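Flindarness parts plant hands the dull end of the line to a robot

July 26, 2021

The worst job at the Keten plant in Flindarness used to be decided by who had annoyed the shift lead. It involved standing at the end of a conveyor for two hours, picking up small black flanged parts and putting them in a bin. Since spring, a two-handed robot has been doing it, and the shift leads have had to find another way to express displeasure.

Keten, which makes housings and fittings for pumps, put the machine on its sorting line in a trial that was meant to last 3 months and has been extended through November. The company says no jobs have been cut. The four people who rotated through the sorting station now split their time between inspection and a new role called "line support," which according to the posted job description covers "assisting automated equipment as required."

"As required means when it stops," said Maysoun Karam, who has worked at the plant for nine years. "It stops less than it did. In the first week I walked over there so often my phone congratulated me."

On its best shift so far the robot handled 1,398 parts. On its worst it handled 123, then waited with great patience for somebody to restart it. A practiced human does 1,915, a figure the sorting crew has written on a whiteboard near the break room and has no plans to erase.

Omar Fakhoury, the production manager, is relaxed about the gap. The robot doesn't have to beat anyone, he said, because it can also run through lunch and into the evening, when the station used to sit idle. He would like it to keep up with the belt, which has been slowed down on its account. The belt has not been slowed down for anyone else in the plant's history, and this has been noticed.

What has changed most, workers say, is the conversation. The sorting station was dull but it was next to packing, and the two crews talked all day. Inspection is done in a separate room with a door. Karam said her wrists feel better than they have in years and that she now hears all the gossip a day late – a trade she would make again, though she'd like it on record that it was a trade.

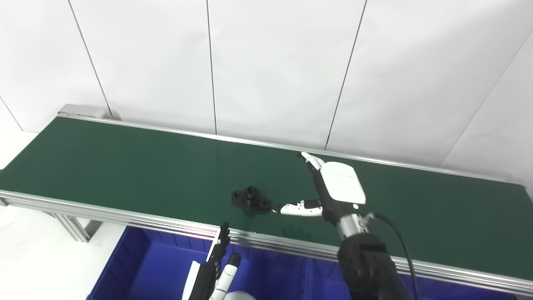 One hand reaches for a flanged part on the green belt at the Keten plant, with the blue bin below.

Pay has been the stickier subject. Line support started out at the same hourly rate as sorting, even though it comes with a training course and a thick binder. After some back and forth the company agreed to a small raise for anyone who finishes the course. Three of the four have. The fourth says he is still reading the binder.

Fakhoury said a decision on a second machine, for the packing side, will wait until the trial ends. Packing has asked to be told before the robot is.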